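**Drokari** est un parc à thèmes situé à l'ouest de Pliritz, au bord du lac Fusuvau. Ouvert au public d'avril à novembre. Il appartient à la société Peng, qui exploite aussi l'hôtel voisin et le petit port d'embarquement.

## Présentation

Le parc est divisé en 6 quartiers, disposés en anneau autour d'une lagune artificielle. Chacun a son restaurant, sa boutique, sa musique d'ambiance. Pas de grandes montagnes russes : Drokari mise surtout sur les promenades en bateau, les spectacles et la cuisine. Public plutot familial, beaucoup d'habitués avec carte annuelle.

Le tour complet de la lagune se fait à pied, par une promenade de 1 883 mètres. Navette fluviale pour ceux qui fatiguent, incluse dans le billet, dernier départ une demi-heure avant la fermeture.

## Histoire

À l'origine, une simple base nautique municipale, avec buvette et location de pédalos. Peng reprend la concession, rachète les prairies attenantes et ouvre d'abord deux quartiers, le Vieux-Port et les Jardins. Les débuts sont difficiles : accès routier insuffisant, files d'attente, été pluvieux. Le quartier des Confiseurs, troisième à ouvrir, relance la fréquentation. Les trois derniers suivent par étapes, le Phare étant le plus récent.

L'ancienne buvette existe toujours, derrière l'embarcadère. Elle sert de point de rendez-vous pour les groupes scolaires.

## Attractions et spectacles

- **La Ronde du Fusuvau** : croisière en barque à fond plat, douze minutes, commentaire enregistré.
- **Le Phare** : tour panoramique de 145 marches, sans ascenseur. Fermée par vent fort.
- **Les Lanternes** : spectacle nocturne sur la lagune, tous les soirs en août, le samedi seulement le reste de la saison.
- **Le Petit Tramway** : relie l'entrée aux Jardins, souvent en maintenance au printemps.

## Restauration

C'est le point fort du parc selon la plupart des guides régionaux. Spécialité locale : la brioche au caramel salé, vendue aux Confiseurs, chaude, à l'unité ou en boîte de 5. Restaurants avec service à table au Vieux-Port et au Phare, réservation conseillée. Ailleurs, comptoirs et kiosques, certains fermés hors saison.

Un atelier de patisserie est proposé aux enfants le mercredi matin. Inscription sur place, à l'ouverture.
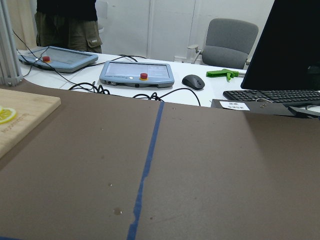 ## Accès

Gare de Pliritz, puis autocar direct. Parking payant à l'entrée principale, gratuit pour les clients de l'hôtel. Ceux-ci disposent également d'un portillon réservé côté lac et peuvent entrer avant l'ouverture générale.

Les chiens ne sont pas admis, sauf chiens d'assistance. Consignes à bagages près des guichets, pièces uniquement.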